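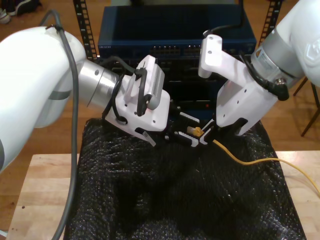 Wifi in the back bedroom dies every evening

Router is in the front hall, bedroom is 70 feet away through a brick chimney. I get 7 Mbps back there on a good night and a spinning circle on Wednesday, when the whole building streams the same show. The Godero extender I bought has a lovely blue light and no other talents. Do I give in and run a cable?

drodholm_dad
Yes. Go along the baseboard, behind the bookcase, under the door. Cat6 is plenty. Measure first, then add ten feet for all the corners you forgot. Mine took an afternoon and one argument, and it has worked ever since.

voicu31
have you tried turning it off and on

mildly_grounded
Move the extender to the halfway point before you drill anything. Next to the bed it just repeats the bad signal, very faithfully. If that fails, buy the cable.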